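Kolev Gripper Simulator, Home Edition: three weeks with it

Reviewed by Margit Antal
August 31, 2019

Kolev sells this as a practice package for people who write or tune pick-and-place routines and don't have a robot arm to spare. You get a desktop program, a set of furnished rooms, a two-finger gripper model and a year of updates. The license I tested costs $186. There is a school license at $1459 that covers a lab, and I did not test that one.

I teach an evening course at Tistorari, where we have one arm and a long sign-up sheet. I wanted something students could run at home between sessions. That is the use I had in mind the whole time, so if you do factory work your list of complaints will look different from mine.

Installation

The download is large and the installer is slow. On my office desktop it went through on the first try. On an older laptop it stopped at the license check twice, and I had to turn off the firewall to get past it. Support answered the next morning with the same advice, which at least confirmed it. The manual is a PDF. It is well organized up to the chapter on contact settings, and after that it reads like notes.

You will want a separate graphics card. My laptop without one ran the smaller rooms at a usable speed and choked on the kitchen.

Rooms and objects

The rooms are plain. Walls and furniture come in flat colors with soft shading, and large panels have no grain or seams. I don't mind this for teaching, but anyone hoping to train a vision system on these pictures and then move to a real room should think about it. Soststead's package has better surfaces and costs a good deal more.

Doors and drawers open on proper joints, and you can change the stiffness of each one. Small items slide and tip in a believable way. Soft goods are poor. A towel behaves like a sheet of rubber, and I stopped using the laundry task after the first evening.

Wrist view

The view from the gripper is the part I used most. It shows the fingertips along the bottom and whatever is ahead of them, and students can drive from it with a game controller or the keyboard. Far from the furniture it works well. Up close to a large panel you lose your bearings quickly. With the fingers open and a brown surface filling nearly everything, all I had to steer by was a strip of gray at the upper left and a bit of silvery hardware at the side.
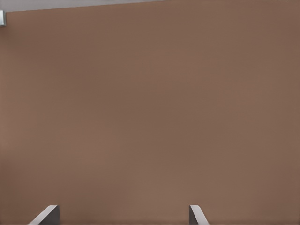
Second view and depth readout

There is a fix for this, but it is off by default. Under View, turn on the room camera and dock it beside the wrist view. The depth readout is in the same menu and gives the distance straight ahead from the palm. With both on, my students stopped running into cabinets. Reda Radwan, who took the course in February and helped me test, also set the speed limit to 70 percent for any move near furniture. I have kept that setting.

I would like the readout to show distance from the fingertips as well. The palm figure takes some getting used to, and beginners forget to subtract.

Scripting

Scripts are written in Python. The sample routines run as supplied, and the comments are clear enough that someone with a few weeks of programming can follow them. Saving and replaying a run is simple. Error messages are weak. A failed grasp and an unreachable target both give you code 1692, and you have to open the log to find out which one you had.

Replay files from the previous version will not open. Kolev says a converter is planned.

Who should buy it

For one person learning to drive a gripper and write basic routines, the price is fair. I would buy it again for my course, mostly for the joints and the replay tool. If you need cloth, or realistic surfaces, look at Soststead. If you only want to try the controls, Pastedside has a free program with a single table and a few blocks, and it will keep you busy for a weekend.

Good: doors and drawers, replay, sample scripts, runs on ordinary desktops.
Bad: soft items, error codes, second view hidden in a menu, old files not supported.

Rating: 7 out of 10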